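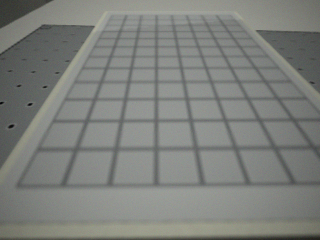 The calibration board with a perforated panel showing on either side, as rendered in the simulator.

Open Day at the Stakel Workshop - Frequently Asked Questions

When is the open day?

30th August. Doors open at 10 in the morning and the last demonstration starts at 3:30. You can come and go as you like in between.

Where do I go when I arrive?

Use the Hinojosa Street entrance, on the side of the building with the loading doors. The front entrance is for the offices and will be locked. Sign in at the desk and pick up a badge. Please hand it back when you leave.

Do I need to book?

Entry to the main hall is free and you don't need a ticket. The hands-on sessions do need booking, as there are 10 places in each. Book through the visits page or by phone at extension 543. If a session is full, ask at the desk on the day. People do drop out.

What will I see?

There are two parts. In the main hall you can watch the Barkeo arm sort and place small parts. In the side room we show the simulator, where we test a job before we run it on the real arm. Most visitors start in the hall and go to the side room after.

What is the board with the grid for?

It is how we check that the camera and the arm agree on where things are. The grid is eight cells wide and twelve deep, with straight lines and nothing printed in the cells. The software finds the places where the lines cross and works out the position of the board from those. The simulator has its own copy of the board so that we can do the same check there first.

Why does the simulator picture look grainy?

We add noise and blur on purpose. A real camera does not give a perfect picture, and software that has only seen clean pictures tends to do badly when it meets a real one. The pale haze over the far rows is a good test too. Lines are harder to find where the contrast is low.

Why is the board seen from such a low angle?

Low views are the hard ones. The far cells come out as thin strips, and a small mistake in finding a line turns into a bigger mistake in position. We test steep views as well, and you can try both in the side room.

Can I drive the arm myself?

In the simulator, yes. Everyone in a hands-on session gets a turn, and there is no way to break anything. The real arm is run by our staff only.

Who gives the demonstrations?

Adebayo Igwe runs the simulator sessions and will take questions after each one. The hall demonstrations are shared among the workshop staff.

Is it suitable for children?

The hall is fine for all ages, but children must stay with an adult and behind the yellow line. The hands-on sessions are for ages 12 and up - the menus take some reading.

Is it loud?

Not very. The arm makes a low hum and the air supply hisses now and then. The side room is quiet.

Can I take photos?

Yes, in both rooms. No flash in the hall, please, as it upsets the cameras on the arm.

Is there parking?

The Trokedico lot across the street has 200 spaces and is free for visitors on the day. Accessible parking is next to the side entrance. Both rooms are on the ground floor.

Can I bring a school group or a club?

Please don't bring a large group to the open day itself. We held separate group visits in July and plan to offer more. Call the extension above to be added to the list.

Will there be food?

Coffee and water are available by the desk. No food or drink past the hall doors.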